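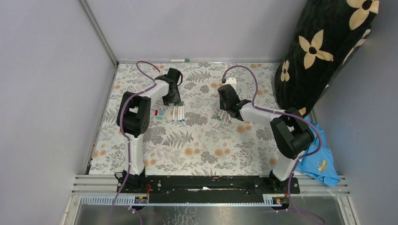 The village of Pondedthorpe has been in court since January over whether its mayor can be sued by name or whether you have to sue "the Office of the Mayor," which is a door with a frosted window. I have been going to the hearings. A thread.

Background for newcomers. Last year the village board gave the trash hauling contract to a company called Porard. A rival, Clolano, had put in a lower bid. Clolano sued. So far, so ordinary. I have seen people in this county sue over a hedge.

The trouble is who Clolano sued. The complaint lists 5 respondents: the village, the board, the clerk's office, Porard, and the mayor. The mayor's lawyers would like that last one to go away.

Their argument: the mayor signed the contract because the board told the mayor to sign it. The signature was, and I wrote this down, "a purely mechanical act." You sue the people who decided, and you leave the pen out of it.

Clolano's argument: the village code says the mayor "shall review and may return" any contract over $4,000. May return. So there was a choice, and where there's a choice there's somebody to be mad at.

The mayor's reply: "may return" only covers typos.

The judge asked where in the code it says typos. There was a long shuffle of paper. The code does not say typos.

I should explain that the whole section dates from a rewrite the village bought years ago from a consulting outfit called Meinecke, which appears to have been paid by the comma. Section 33 is one sentence. I tried to read it out loud at home and had to stop for air twice.

Both sides quote Section 33. Both sides say it is perfectly clear. They then spent most of a morning explaining to the judge what it clearly means, in opposite directions.

What happens if the mayor gets dropped? Less than you'd think. The case goes on against the other four. The contract could still be tossed. Trucks keep coming in the meantime, at whatever hour Porard has decided is morning.

What happens if the mayor stays in? Then the mayor has to answer questions under oath, including about when exactly the contract got read. I suspect this is what all the paper is about. The contract is 600 pages with attachments. It was signed the same night the board voted.

Now, you can be a fast reader. I'm only saying the vote came after the sidewalk item, and I was home in time for the late news.

A few of you have asked whether the village pays for the mayor's separate lawyer. Yes. The board approved it under "general administration," between road salt and a new copier. The copier got more discussion.

Someone else asked if I'm on Clolano's side. I am not. Clolano hauled our trash once before and I still have feelings about a certain recycling bin. I just think if your name is on the bottom of a thing, it's a bit much to say you were only passing through.

To be fair to the mayor's side, there is an old rule behind this. If anyone could drag an official into court over every signature, the official would never leave court, and the people who hand out dog licenses would need a bodyguard. The judge seemed to take that part seriously. I do too, a little.

But the judge also asked, "If the mayor had declined to sign, would there be a contract?" And the mayor's lawyer said that was a hypothetical. And the judge said yes, it was, and waited.

We waited a good while. The radiator got a few words in.

The answer, when it came, was "not at that time."

Written arguments are due by the end of June 2025. The ruling on the mayor comes after that, and only then does anybody get around to the bids, the trash, or who offered what. The benches are hard, so bring a cushion. Parking behind the courthouse is free if you ignore the sign, which I can't advise.

Will post the ruling when there is one. Meanwhile if you have read Section 33 and understood it, my replies are open, and so, I imagine, are the judge's.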